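Flenico puts a monthly price on robot PC repair

2 October 2025

Flenico has opened orders for Emunero, a rented two-armed robot cell that the company says can take parts out of old office computers and put tested ones back in. Deliveries are promised from January. The firm is aiming it at refurbishers who handle a steady stream of desktops and can't find enough people to do the work.

The sales pitch rests on one number. Flenico says a cell will get through 70 machines in a shift with one person looking after two cells. It has not said what counts as a machine, or how long the shift is. Asked whether the figure came from a customer's workshop or its own, the company said it was "based on internal trials" and would not share them.

Baldur Riis, head of product at Flenico, said the arms could be taught a new model of computer in an afternoon. "You show it once, you correct it a few times, and it gets on with the job," he said. He would not say how often a part gets dropped or bent, though he did say the rate was "falling every week".

Bimla Sisodia, who runs the refurbishing firm Pestis, has seen two demonstrations and has not signed. Her workshop takes in mixed pallets, and she reckons she sees 200 different case layouts in a year. "They showed me the same computer both times," she said. "I'd like to bring my own, with the dust still in it."

Memory and processors are the parts Flenico talks about most, and they are also the ones where a small slip costs the most. In the company's set-up each has its own place: the processor sits in a square recess in a grey tray, the memory module in a long slot just below it, and a hard drive stands upright at the back with a blue carrier handle on top. The computer lies on its side with the panel off and its processor socket empty. That is a good deal tidier than most repair benches, and someone has to load the tray. 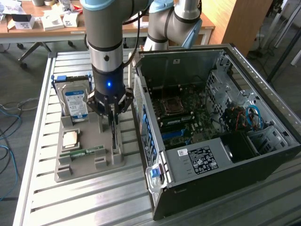

The contract runs for a minimum of nine months. Training on new models is included at first, then charged separately at a rate Flenico has yet to publish. A rival system from Snorradóttir is due to go on show in January. Sisodia said she would wait to see both.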